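3.2 Materials and sorting task

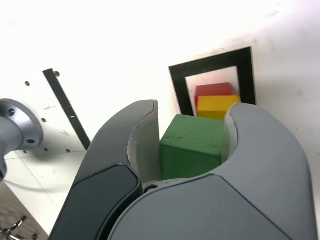 Children in both preschools worked with the same set of painted blocks. The Furis set had been in daily use before the study began, and we chose not to replace it. Earlier work on color naming has mostly relied on new or printed materials, which children rarely meet in their own classrooms. Worn paint changes how a shade looks under indoor light, and we wanted the naming data to reflect that.

Figure 2. A green block.

Each child sat at a low table with one adult and was shown blocks one at a time. The adult asked "What color is this one?" and wrote down the first word given. If the child gave no word within the time allowed, the adult moved on and the trial was scored as missing. No feedback was given in either case. After the naming round, the child was asked to put the blocks into trays by color, in any order they liked.

Sessions took place on 3 mornings at each site. Children at Brarnine were tested in a side room next to the coat area. At Pelero no side room was free, so testing was done in a corner of the main classroom behind a low shelf. Noise was higher at Pelero, and we return to this in Section 5.

The final data set holds 2,896 naming trials. Trials were dropped when an adult other than the tester spoke the color name first, or when the child named a different object in the room. Two coders scored all remaining answers. A word counted as correct if it matched the basic color term or a common variant of it – "light green" and "grassy" were both accepted for green. Answers in a home language other than English were accepted on the same basis, using the word list drawn up by Okonkwo for the Fashola pilot.

Where the coders disagreed, the answer was read again by both and settled by discussion. Most of these cases involved the boundary between green and blue, and 7 could not be settled. Those were left out of the accuracy scores but kept in the counts of words used.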